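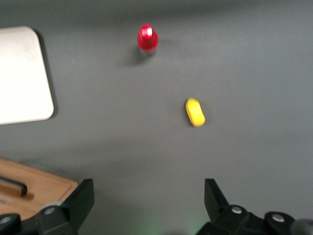
World News & Security

Is the Kirnen surrender figure believable?

Print this page | E-mail to a friend

Lorena Garrido
July 3, 2020

The Tendville paper ran a wire story saying 1097 Dendetti fighters gave themselves up at Kirnen after a siege of 18 days. The number comes from the army spokesman and I can't find it coming from anyone else. Five outlets carried it, but when I put them side by side it was the same two paragraphs with different headlines.

What bothers me is that the same spokesman said in the spring that the Dendetti had "a few hundred men left" in the whole province. Now more than a thousand walk out of one town? Either he was wrong then or he is wrong now, and no reporter seems to have asked him.

I'm not defending the Dendetti, please don't start. My question is how a normal person with no contacts over there is supposed to check a number like this. Does an exact figure mean they really did a head count, or is it there to sound good?

Edivaldo Bezerra

An exact figure means somebody typed an exact figure. I wouldn't read more into it than that.

The first thing I look for is who is in the total. "Fighters" in an army statement can take in drivers, cooks, teenage boys picked up at a checkpoint, and men who handed in a hunting rifle to get on the bus. If the statement doesn't say how they sorted people, assume they didn't. That would also explain your spring number - the old one may have counted men under arms and the new one every male over a certain age.

Second, look for weapons. Armies like to list what they captured. I read the full statement from General Vasconcelos's office and it lists nine machine guns and one truck. Set that next to the headcount and see how you feel about it. People do bury weapons or sell them before giving up, so it isn't proof, but I'd want it explained.

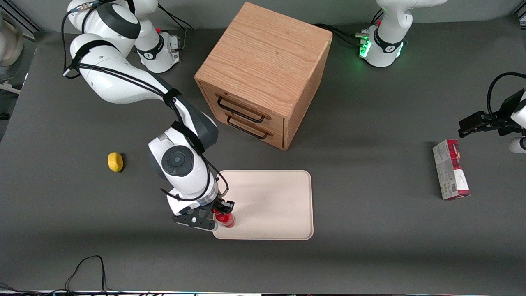

Third, wait for the detention side. That many prisoners have to be fed and held somewhere, and sooner or later an aid group or a relative or a lawyer talks about where. If a month goes by and the only place anyone can name has room for a fraction of them, you have your answer. Save a copy of the original statement now, too. Press offices edit old pages, and they don't always mark the change.

Five outlets running the same wire copy is one source. You already spotted that.

Print this answer

tk_border

It's all propaganda on both sides, don't waste your time. The Dendetti say no one surrendered at all and you can't trust that either. I just look at the map after a few weeks and see who holds the road.

Lorena Garrido

Thanks Edivaldo. I hadn't thought about the weapons list. I wrote to the Tendville editor asking whether anyone there had called the army to ask who was counted, and got an auto-reply. I'll check again at the end of July for anything about where the prisoners went - not holding my breath.

Print | E-mail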